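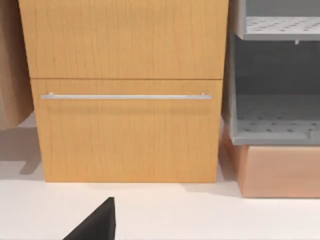

# Why Does Wood Have Lines?

Look at a wooden door, a table or the front of a drawer. Many of them have thin lines running through the wood. These lines are called the grain, and they come from the way a tree grows.

## Growing from the outside

A tree gets taller at the tips of its branches, but its trunk gets wider just under the bark. Each year a new layer of wood forms there, wrapped around the older wood like a sleeve.

In places with cold winters, the layer has two parts. Spring wood grows fast and is usually pale. Summer wood grows more slowly and is often darker. In winter the tree rests. One pale band and one dark band together make one year.

## Rings and stripes

If you saw straight across a trunk, the layers look like rings. Count the dark rings and you know the age of the tree at that spot. A branch with 14 rings is 14 years old where it was cut.

If you saw along the trunk to make a board, you cut through the same layers a different way. Now they look like long stripes. Trees are never perfectly straight, so the stripes can be a little wavy. A knot — the dark round spot in some boards — is the place where a branch once grew.

## Reading old wood

Rings can be wide or narrow. A wide ring often means a good year with plenty of rain. A narrow ring can mean a dry one.

Roswitha Voß studies old buildings in the village of Povley. She matched the rings in a barn beam with rings from other old trees nearby. The last ring under the bark grew in 1689, so the tree was cut down after that ring formed.

## Try it yourself

1. Find two wooden things at home.
2. Lay thin paper over a flat part of each one.
3. Rub gently with the side of a crayon.
4. Compare the lines. Are they close together or far apart?

Smooth, shiny wood may not leave much of a mark. An old cutting board or a fence post works better.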